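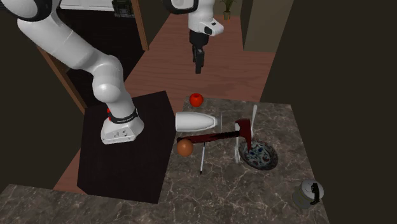
What do I need to bring to a Planus demo visit?

Just a list of the things you'd like picked up, and a decent pair of shoes if you're walking over from the Urkumley lot, which is mostly gravel.

Planus Counter Arm: demo visits and open day

Hi, Mamta Dixit here! I run the visits for the Planus at our Barkia showroom, so if you book one, I'm the person who'll meet you at the door and hand you a badge. Most of this page is what I end up telling people on the phone anyway.

The Planus is a single arm on a pedestal, made to work beside a kitchen counter. We start every visit on the big screen, in the simulator, with a marble counter and a jumble of stuff laid out on it: an apple, a bottle on its side, a fork, a patterned plate, even a red axe (kids always ask for the axe first). You choose what the arm should go for, and Radomir Stojanović types it in while you watch. He wrote most of the simulator side and he'll happily talk about contact settings until I drag him away.

After that we walk next door to the real one. Same arm, same controller, but now it's your turn on the tablet. I love this part! People get very quiet and then very bossy with it. Round things are fun to try, and thin cutlery is harder than you'd think. It does miss sometimes, and we leave the misses in because you'd be seeing them at home too.

Visit details

Length: 57 minutes, plus coffee
Group size: up to 30
Deposit: $300 per group, taken off your order if you buy
Minimum age for the tablet session: 8
Parking: Urkumley lot, rear entrance

The arm with pedestal and parallel gripper starts at $2,100 for the lease year. The simulator license is included, and you can keep using it on your own computer after the lease is up. Wall brackets come from Bhatt and are ordered separately. Ask Yogesh Saxena for the bracket sheet before you measure anything, as the older one had the holes in the wrong place (sorry again to everyone who drilled in September).

Could you bring your own objects? Please do, as long as they're dry and you don't mind a scratch. For the simulator we need a scan first, so send it to Helmut Albers a week ahead and he'll get it onto the counter for you.

Group bookings go through the form at the bottom of the page. Tell me if anyone needs a chair or a step-free route and I'll set it up before you get here.

Page updated 25 December 2022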